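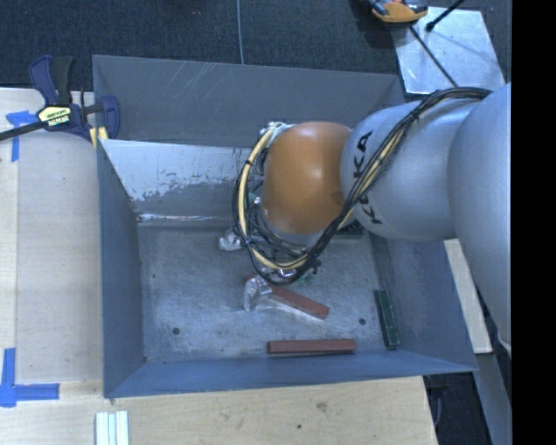 **What is a tare weight?**
The weight of a container with nothing in it, subtracted from the total so that the buyer pays only for the goods.

## Tare weight

**Tare weight** is the part of a load that everybody handles and no customer wants. Take it away from the gross weight and what remains is the net weight, on which most of the world's arguments about potatoes are based. The word came into English through French from an Arabic term for something thrown away.

### Marking

Bins, drums and wagons often carry their tare in paint or on a riveted plate. The figure is true on the day it is written. Dents do little to it, but mud, repairs and fresh coats of paint all add up, usually in the seller's favour.

### The Trindalach dispute

At the Trindalach grain market, sacks were long assumed to weigh nothing at all -- a generous view of sacks. In December one year the buyer Rocío Apaza emptied 875 of them and put the lot on the scale. The seller, Octavio Ñahui, called this unsporting. The market adopted a fixed allowance per sack 6 weeks later, and both parties complained that it was unfair.

### See also

- Gross weight
- Net weight
- Draff allowance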